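# Plus-handicap side of a foursome: who gives strokes to whom under 9-hole allowances?

**fadport_left**
Feb 28, 2024

Our winter league at Norkeck plays alternate shot over 9 holes. I keep the scoring sheet and I have a match in dispute.

Side A has course handicaps of +2 and 8 for the nine. Side B has 11 and 13. We use 50% of the combined handicap for each side, and the higher side receives the full difference in match play. I worked it out like this:

- Side A: -2 + 8 = 6, halved is 3
- Side B: 11 + 13 = 24, halved is 12
- Difference: 9 strokes, one on every hole

Side A says the plus player should be treated as zero, because a plus handicap "can't be added to a partner's." That would make them 4 and cut the difference to 8. They won the match by one hole, so it doesn't matter for the result, but the same pairing comes up again in March and I want the sheet to be right.

Second part: our stroke index is printed for 18 holes. We play the back nine, which carries the even numbers. Do I allocate off those numbers as printed, or re-rank them?

**setine_slope**

Your arithmetic is correct. A plus handicap is a negative number in the calculation and stays negative when you add the partner's. Setting it to zero takes away strokes the other side is owed.

Check one thing first, which is whether you started from 9-hole course handicaps. The usual procedure is:

1. Take the handicap index and halve it for nine holes, rounded to one decimal.
2. Apply the slope rating and course rating for the nine being played, and the par for that nine.
3. Add the two partners' course handicaps.
4. Apply the 50% allowance and round to the nearest whole number.
5. Subtract the lower side from the higher.

A common error is to use the 18-hole slope and rating in step 2. If the two nines differ in slope, the result can be off by a stroke for players with high handicaps. A course handicap of 13 for nine holes is high enough that I would look at it again. If somebody entered an 18-hole figure there, the whole sheet is wrong.

On the stroke index, re-rank. Lowest even number becomes 1, next becomes 2, and so on to 9. With a difference of exactly 9 it makes no difference. With a difference of 4 and the printed numbers, people give strokes on the holes marked 2 and 4 only, and that is two strokes short.

**Hubáček Nine**

we just play off 3/8 combined, always have. never had an argument
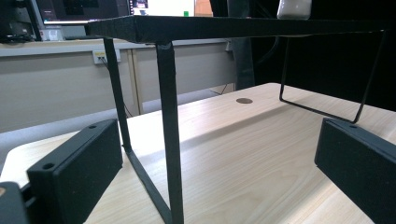 Also, get the allowance written on the entry sheet before the first match. We had 44 pairs sign up one year and half of them thought it was full difference and the other half thought it was off the card. Same thing with the tees. If one side plays forward tees you have to adjust for that too, but I don't remember how.

**setine_slope**

Three eighths was the older figure for foursomes match play in some places. A league can set its own terms, but it should then apply the same figure to every match and not mix it with the 50% one.

For mixed tees: if the course handicap formula already includes course rating minus par, the difference is accounted for and nothing further is added. If your league leaves that term out, the side playing the tees with the higher rating gets additional strokes equal to the difference in ratings, and in foursomes the allowance applies to that as well.

**fadport_left**

Checked. The 13 was an 18-hole figure, and so was the 11. Halving them from the index and using the back-nine slope gives 5 and 6. Side A's 8 was also entered wrong and should be 4. The +2 becomes +1.

- Side A: -1 + 4 = 3, halved is 1.5, rounded to 2
- Side B: 5 + 6 = 11, halved is 5.5, rounded to 6
- Difference: 4 strokes

I have re-ranked the back nine and will use those four holes in March. The old result stands, as the time for a claim has passed under our terms.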